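Print | E-mail
November, by Falik Dish Hire

1/ I rent out secondhand plates for weddings, wakes and office lunches. People keep asking how the business works, so this thread goes through it. It's mostly storage and driving.

2/ I own 1,640 pieces right now. Dinner plates, side plates, bowls, serving platters. No glasses. Glasses take up too much room in the van and I don't like washing them.

3/ Most of it comes from restaurant closures and estate sales. Restaurant stuff is plain and heavy and lasts for years. Estate stuff is prettier and comes in odd numbers, like seven of a set of eight.

4/ I will not buy anything with a metallic rim. It can't go in a microwave, it wears off in the dishwasher, and customers put it in both no matter what the sheet says.

5/ My best seller is plain white restaurant china, coupe shape, no rim. The mixed floral set is second. I thought it would be the other way around when I started.

6/ Ovals are the slow movers. People like looking at them. Then they count seats, book round ones, and add two ovals at the end for bread or fish. I still buy them when they're like this, cream with black brush characters and little red seals.
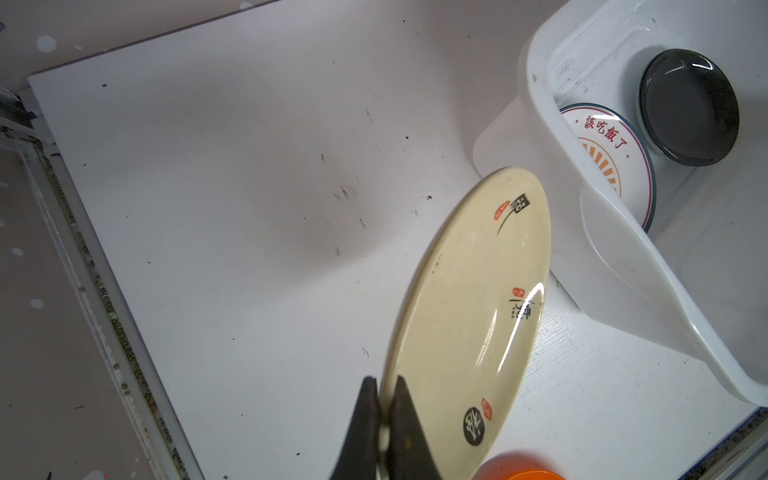 7/ Pricing. I charge per piece per weekend, same rate for a plate or a bowl. Platters are double. I tried a price list with nine different rates and spent every phone call explaining it.

8/ The deposit is where new people in this business get it wrong. They set it too low because they're afraid of scaring customers off. Mine covers replacing a quarter of the order. Very few customers have complained.

9/ Breakage is lower than you'd guess. The biggest job I've done was a 500-piece order for a retirement party at the Qudah hall and it came back with two chips. Both were side plates.

10/ What goes missing is teaspoons. I quit carrying teaspoons.

11/ Customers scrape, I wash. It's in the agreement. I used to offer a discount if they washed everything themselves, and I ended up washing it again anyway, plus picking dried rice off the backs.

12/ Crates matter more than plates. I use the gray Rarneck stacking crates with the closed sides. Open-sided ones are cheaper, but road dust gets in and then you're washing clean dishes on a Friday night.

13/ OK, more detail on crates since I got three messages while typing that. Plates go in on edge, never flat. A flat stack puts the whole load on the bottom plate. On edge with a cardboard divider between each one, you can hit a pothole and be fine.

14/ Don't fill a crate to the top just because there's space. If you can't lift it from the floor without grunting, take four plates out. I hurt my back in my first spring and lost most of the season.
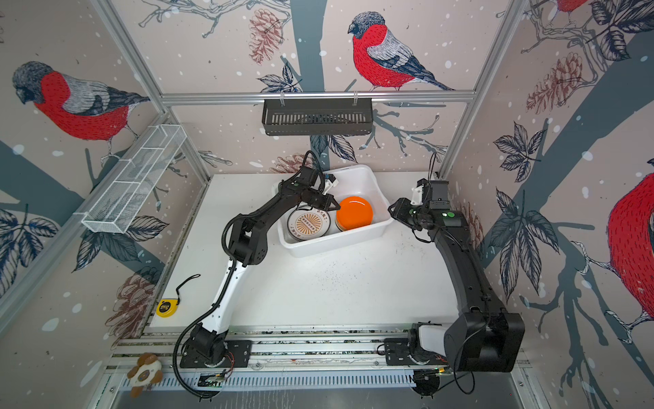
4 min read

15/ Picking this back up after dinner. Next is the van.

16/ It's an old cargo van with a plywood floor I put in myself. I can get 405 pieces in it per trip if I leave the serving platters for last. Bigger jobs are two trips, and I bill for the second one.

17/ Parking is the real cost at downtown venues. Ask the venue where the loading door is before you quote. Ask how many steps. A place on a third floor with a broken elevator takes all the profit out of a job.

18/ I keep bookings in a program called Zatik. It's basic. It tells me what's out and what's due back, and it won't let me promise the same plates twice. Before that I had a wall calendar, and yes, I promised the same plates twice.

19/ If you double-book, call right away. I called the second customer the same morning, told her what I had left, and she took mixed florals at half price. She has rented from me every year since.

20/ Insurance. Get the kind that covers you inside someone else's building. A lot of venues won't let you unload without the certificate. Mine asked for it by e-mail the night before a job once, so now I keep a copy on my phone.

21/ Slow months are January and February. I use them to go through everything under a bright light and pull the pieces with hairline cracks. Cracked ones get sold in a box by the driveway for people who make mosaics.

22/ How to check for a crack you can't see: hang the plate on one finger and tap it with a knuckle. A good one rings. A cracked one sounds dull. This doesn't work as well on thick restaurant china.

23/ Somebody asked if you can start small. Yes. I started with sixty dinner plates and a hatchback. Stay with one color until you have enough for a real order. Twenty each of four patterns is hard to rent to anyone.

24/ And somebody asked about matching napkins. I don't do linens. Laundry is a separate business and the people who run it get up earlier than I do.

25/ I'll do a separate thread on wedding planners and how they like to be invoiced. Probably after the holidays, when the last of the party crates are back.

Print | E-mail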